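I finally made it to the Tallmont Independent Media Fair, after three years of telling everybody I was going and then not going. It's a 73-mile drive from my place, the last 20 of them behind a hay truck, and I missed the opening remarks completely. Oh well! They had it on the monitors in the lobby, so I caught the tail end with a bagel in my hand.

If you haven't been, the fair takes over the old Kopecký building downtown. Podcasters, newsletter people, a couple of tiny newspapers and one very loud shortwave radio guy all get tables on the ground floor, and the talks happen upstairs where it's about a hundred degrees. Bring water. I mean it.

My main reason for going was the panel on how local outlets covered the Flunusby water contract. I've been following that story since spring (regular readers are rolling their eyes right now) and I wanted to hear how the big regional stations managed to run the company's press release almost word for word. Ludger Schmieder moderated. He writes the Dilonora newsletter, and he's a lot funnier in person than on the page. He read the release out loud next to a transcript of the evening news and the room just groaned.

The best part was the back and forth over anonymous sources. One editor said she won't print anything without a name attached, period. Ludger pushed her on it pretty hard, asking what she'd tell a city clerk who could lose her job. She said she'd tell her to send documents. I've been arguing with myself over that answer ever since, and I still think he had the better of it.

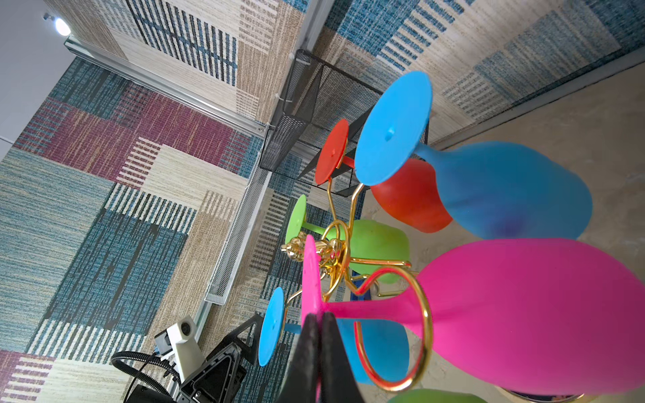
Magenta and blue silicone wine glasses on a gold-colored wire rack.

After lunch I sat in on a live taping of a foreign policy show. I'd never seen one done in front of people before and it's so much slower than you'd think! They stopped twice to fix a microphone, and the host redid his intro because he'd gotten the name of a treaty wrong. The discussion itself was good, mostly on why cable news keeps booking the same retired generals, though I wish they'd left more than 2 questions for the audience.

I came home with a tote bag full of zines and a subscription I probably can't afford. Tickets were $30 at the door, which felt fair for a full day. Next year's is planned for August again, and they're already taking panel ideas at the front desk. I put in one on court reporting. If you have a better idea, send it to them before mine wins.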